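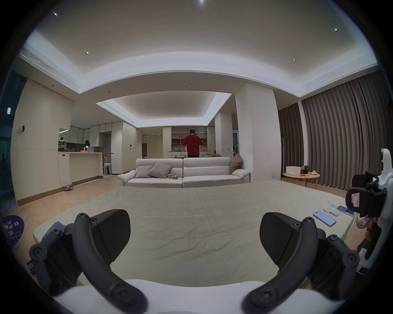
Flakik tidying system: four weeks in an ordinary flat

The Flakik is a household robot sold for tidying up. It has a wheeled base, a lifting column, one arm and a two-fingered gripper, and it is meant to pick things up off floors, beds and low furniture and put them where they live. Brutinance lent us one for review. It spent four weeks with us, starting in September, and was given the same chores every day, plus a few extra ones when we felt like it.

I should say how we test. Each machine gets the same chores: clear a bed, straighten a sofa, put loose items from a side table into a box, and pick up a pair of slippers and set them by the wall. We do each chore by hand first and write down the time. Then the robot does it, and we write that down too. Roswitha Nolte ran most of the morning sessions and I did the evenings.

Setting up

The box is heavy and you will want two people. Charging takes most of a night. After that you walk the robot through the flat once so it can learn the rooms, and you tell it on the tablet which things belong where. The app calls these "homes". Giving something a home takes a few taps and a slow turn in front of the camera. We gave homes to 60 items, which took a whole evening and part of the next one. You can skip this, but then anything it doesn't know goes into a single basket, and you end up sorting the basket yourself.

The walk round has to be redone if you move large furniture. We shifted the sofa by about the width of a hand and the Flakik refused to go past it until it had been shown again. The manual does mention this, on a page near the back.

Hard things with a clear shape

The robot is good at these. Phones, remote controls, cups, small boxes and books with stiff covers were all picked up on the first or second try. It closes the fingers slowly, stops, lifts a little, and checks that the thing has come up with it. A phone lying flat on a table is fine. A phone lying flat on a mattress is harder, as the finger pads push down into the bedding and the phone tips away from them. It managed this more often than not, but it needed several goes, and once it slid a phone off the far side of the bed. The phone was an old one and we had put it there for the purpose.

Cups are fine when empty. It can't tell whether they are empty. Keep that in mind.

Cloth

Cloth is where it falls down. Bedding, towels and clothes have no fixed shape, and the Flakik plainly does not know what to do with them. It can pinch a cloth and carry it to a basket, and that part works well enough. If there is something under the cloth, it will often carry that too, or drop it on the way.

Folding is listed as a feature. For us it worked on tea towels, if they had been laid out flat beforehand, and by then I could have folded them. T-shirts came out as a sort of parcel. It will not make a bed. There is a "smooth sheet" setting, where the arm drags the back of the gripper across the mattress in long strokes, and after 14 minutes of this the sheet had the same number of creases in different places. Doing it by hand takes me well under a minute.

Cushions did better than I expected. It takes them by a corner, swings them up against the backrest and gives them a push. They don't always stay up. It has no opinion about which way round they go, so if yours have a front and a back you will be turning them.

Soft toys went well too. They squash, they don't roll, and they don't mind being dropped.

Round and awkward things

Fruit was mixed. Oranges rolled away from it. A pineapple defeated it completely: it went for the leaves every time, lifted, felt the weight and put the thing down again. To be fair, it never dropped one. Slippers were picked up one at a time, and it set the second down on top of the first on most runs. There is a setting for pairs, which helped a bit.

Getting about

It drives well on wood and tile. It won't climb on to a thick rug. It stops when somebody walks in front of it and waits for longer than you would like, so a busy kitchen at teatime brings it to a standstill. We now run it when people are out or sitting down. Roswitha did one Wednesday session with three of us cooking and it finished one chore out of the list before the battery warning came on.

Noise is moderate. The wheels are quiet, but the column whines when it goes up and you will hear it in the next room.

Compared with the Nukelska

The obvious rival is the Nukelska, which we had in the spring. It costs less and has a wider gripper with softer pads. It was better with cushions and towels, and a good deal worse with anything thin or small. It never once got a phone off a bed. The Nukelska also had to be told to start each chore, where the Flakik will work down a list. If your mess is mostly toys and laundry, I would look at the Nukelska. For desks, tables and shelves, the Flakik.

Cost and repairs

The monthly plan is 632 for the first quarter's hire, paid in one go, and it goes down a little after that. You can't buy the arm outright. Our finger pads wore smooth in the third week and phones began to slip. Dezső Mészáros at the Rácz repair shop changed them for us in the time it took to drink a coffee, and he told us the pads are the part he replaces most on these. Spare pads come in packs of two pairs. I would order a pack at the start.

How it did overall

By hand, our full set of chores takes nearly four minutes. The Flakik's best run was over half an hour, with two things left on the floor. On the other hand, that was half an hour in which I was doing something else, and the table was clear when I came back. That has some value, especially for anyone who finds bending difficult. Roswitha's aunt, who tried it for an afternoon, liked it far more than we did and used it only to fetch things off the floor.

Good: careful with phones, cups and boxes; works through a list alone; stops for people.

Bad: slow; poor with bedding and clothes; setting up the homes is dull; pads wear quickly.

I wouldn't pay for it at this price to keep a bedroom or living room straight. Brutinance says an update for cloth is on its way, and if it reaches us while we still have the loan machine I will run the sheet and T-shirt tests again and add the times to this page.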